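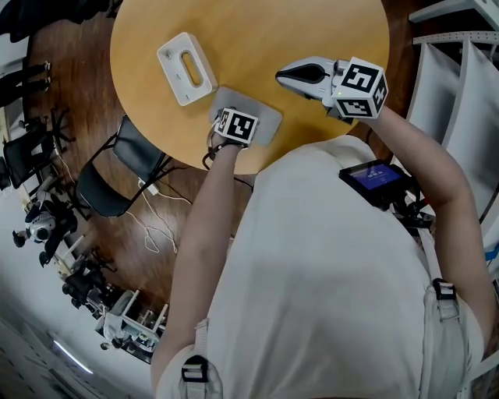
Before you pick up the gripper: good habits at the table

Cables first, always. Wrist leads should drop past the table edge with enough slack that you can reach right across without a tug, and anything coiled by a chair leg wants moving before you sit down or step back (I have unplugged myself more times than I'd like to admit!).

Backpack straps

Do up both sides and even them out. A strap that creeps off one shoulder pulls the whole load with it, and by the end of an hour your neck will tell you all about it.

Markers

Keep the printed faces of the cubes clean and wipe them with a dry cloth. Hold the gripper so your sleeve doesn't drape over its cube, and if the one on the back of your hand slides, stop and snug it up again.

Keep the tabletop lean

Our house rule at Constead is 3 things on the table at most, and it does save a lot of rummaging. Spares go on the shelves.

Breaks

Take 5 minutes after every 6 runs, with the gripper set down well in from the edge. Cempaka Lau asked me to add that drinks stay off the table too, even the ones with lids.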